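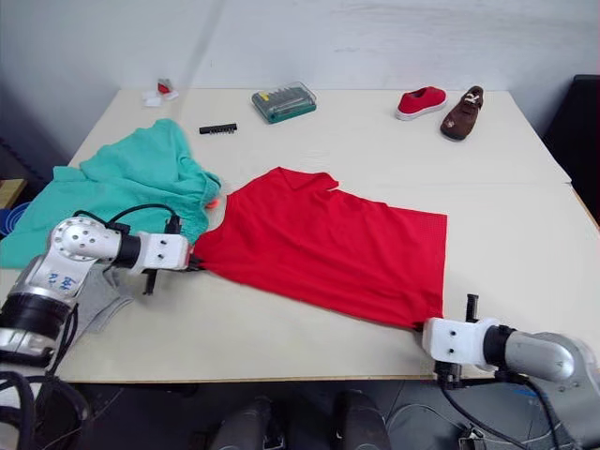

After the Vote: Cleaning Up and Storing Campaign Bits at Home

Updated 2026-07-27

The June council elections left most houses in Irnero with something stuck to a window or leaning in the hall. These tips cover the usual items. Our ward returned 2,709 votes on the night, and going by the hedges along Dewulf Road a good share of those households had a board up as well.

Window posters

Posters put up with clear tape come off best on a warm afternoon. Lift one corner with a fingernail and pull slowly, back on itself and close to the glass. If the tape splits, warm it with a hairdryer on low and start again from the other end.

For the sticky line left behind, rub in a little cooking oil, leave it ten minutes and wipe with kitchen paper. Then wash the glass with hot water and washing-up liquid. Don't use a metal scraper on double glazing with a coating on the inside face. An old bank card will do most of the work. On painted frames, test the oil somewhere out of sight first, especially if the paint is matt.

Poster putty on wallpaper: roll a fresh lump of the same putty over the old bit. Pulling at it takes the paper with it.

Garden boards and stakes

Check whose board it is before doing anything. Most parties collect them within a fortnight and use them again. If yours hasn't gone by then, ring the number in the small print at the bottom.

To take a stake out, rock it side to side, then twist. Dry ground is harder, so tip a can of water round the base the evening before. Fill the hole with soil and a pinch of grass seed.

The ribbed plastic boards are handy if nobody wants them back. Cut with a sharp knife along the ribs, they make drawer dividers, a boot tray liner or a kneeling pad cover. Score twice and bend across the ribs. The stakes will hold up beans for a couple of summers. Pull the staples out with pliers first.

Leaflets

Plain paper ones go in the recycling. Glossy ones usually can too, but the ones with a plastic film can't. Scrunch it in your hand, and if it springs open again put it in the general waste. Addressed letters should be torn through the name.

Anyone keeping a set for interest should write the date on the back in pencil and store them flat in a box file, away from the boiler. Take out paper clips, which rust. Newsprint yellows quickly, so keep it apart from the rest. The local history shelf at Condovau library takes leaflets from council elections going back 88 years and will look at whatever you bring.

Rosettes

Satin rosettes crush easily. Stuff the pleats with tissue and keep them in a shallow tin. A flattened one can be steamed over a kettle, held well back, then pinched into shape while damp. Remove the pin before it marks the ribbon.

Stickers on clothes

Paper stickers that have been through the wash are a nuisance. Freeze the garment in a bag for an hour, scrape off what you can with a spoon, then dab the rest with white vinegar and leave it for a few minutes. Wash at the usual temperature. Keep it out of the tumble dryer until all the glue has gone.

Printed T-shirts should be washed inside out and ironed inside out too.

Car stickers

Same method as windows, but keep oil off rubber seals. Leave the heated rear window alone apart from a plastic card moved along the lines, never across them.

More in this section: Storing spare keys / Letterbox draughts / What goes in the Lastel tip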